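Reference » Automation » Planning and Purchasing » Work cell budgeting

Work cell budgeting

Work cell budgeting is the estimating of what a small robot station will cost before anyone has signed for it. The term usually covers a bench-mounted arm, its gripper, one or more cameras, the tables, the cabling and the labor of putting them together. It is distinct from line budgeting, which deals with conveyors, guarding and larger disappointments.

Scope

A budget is normally split into the arm and everything else. The arm comes with a printed quotation and takes up most of the meeting. Everything else arrives over the following months on smaller invoices. The Grellier worksheet, widely copied among small laboratories and food-handling workshops, has 53 lines, of which the arm occupies one. Tables occupy two, one for the work surface and one for whatever has to stand behind it.

Furniture and mounting

Tables are commonly underestimated. A plain white top is popular for camera work and shows every crumb, a property buyers tend to discover in the first week. Depth matters more than length: an arm mounted at one side needs clear surface in front of it, and the poles for cameras or cables are best clamped to a separate table at the back, where an elbow on the front one will not move them. Clamps are cheap. Realigning a camera after somebody has leaned on the wrong table is charged by the hour.

Cabling

Cable is bought by length and regretted by length. The Sadon rule, named for the integrator that printed it on the back of its order forms, is to measure the run, add the slack needed at full reach, and then order the next size up. Ties, clips and sleeves are entered under "sundries," a heading that has ended more than one friendly relationship with an accounts department. Planners are advised to draw the cable route before the furniture is ordered. In practice the route is drawn afterward, by the cable, which generally prefers the work surface.

Grippers and test objects

Two-finger grippers are the usual first purchase. Buyers often budget for a second set of fingertips and then forget to budget for anything to pick up. Tableware and food items are frequent choices for handling trials, being inexpensive and awkward in useful ways. Rondonuwu's planning guide recommends buying plates in 2 sizes and keeping spares, and lists them as consumables. Real food is a recurring cost and should be entered monthly. Replica food is a single cost, provided it stays out of the break room.

Contingency

Opinions differ. The Erau method sets aside a fixed share of the total and forbids anyone to touch it before commissioning. Its critics point out that commissioning is when the money is needed, and its supporters reply that this is the method. Stations ordered in July have a further difficulty, as deliveries then run into vacation season and the tables may arrive well ahead of anything to put on them. A schedule with 4 weeks between furniture and arm is considered comfortable, if a little bare.

See also: Bench layout; Cable management; End effector; Purchase order

Last revised January 23, 2025 | Contact the editors | Copyright and reuse | Back to top

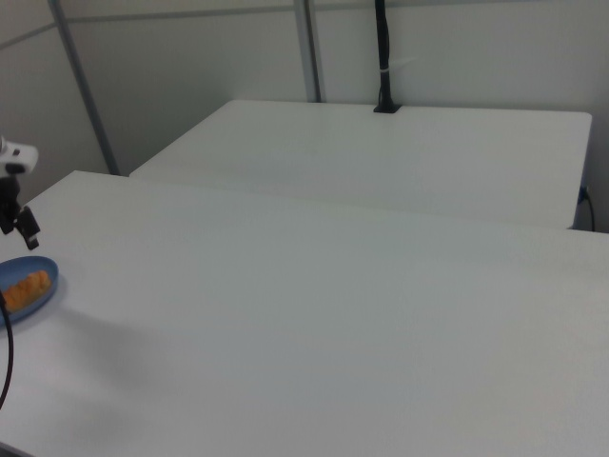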